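Munimora: a small collection of home kitchen notes

Hello, and welcome! Munimora is a set of plain text notes about everyday cooking, gathered from family and friends over a couple of winters and typed up so they wouldn't get lost in drawers (mine especially, which are a disgrace). Karabo Maluleke did most of the typing, and I tidied things up afterward and argued with her about commas.

What's in it

The notes live in six folders, one for each household that shared theirs. Inside each folder you'll find a file called notes.txt, with one entry per dish, and a smaller file called words.txt that explains any names a stranger might not know. Entries are short. Most give the dish, the person who makes it, what goes in, and whatever that person felt like saying while they were at it, which in Zanele Makhubela's case is quite a lot, and I wouldn't cut a word of it.

Grains and porridges come first in every folder, and they're the fullest part by far. There are nearly 8 ways of doing plain rice alone, and the people who sent them in do not agree about rinsing!
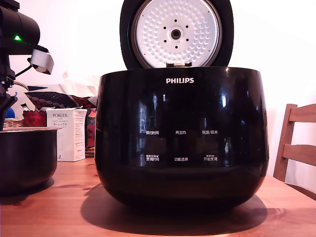 How the entries are written

We kept spellings the way people wrote them. If Lesego Mtshali says "a good cup," it stays a good cup, and we haven't turned it into ounces. Where two people gave the same dish, both versions are there, side by side, with no attempt to pick a winner.

Drinks are in a file of their own, drinks.txt, at the top level. Coffee and tea take up most of it, plus a ginger drink from Marthinus Dlamini that I make every October when my throat starts to go.

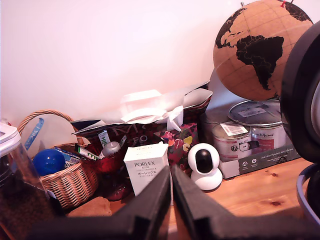
Can I use these notes in my own cookbook or project?
Please do, as long as you keep the cook's name with each entry and mention Munimora somewhere people can find it.

Known gaps

Baking is thin. Two of the households don't own an oven, and the others mostly sent cake. Cooking times are missing from a good many of the older entries, so use your nose and your own good sense.

Fixes and additions

Send corrections to Zodwa Le Roux, who looks after the files now and is very patient about it. New dishes are welcome too, in any order and any state of neatness.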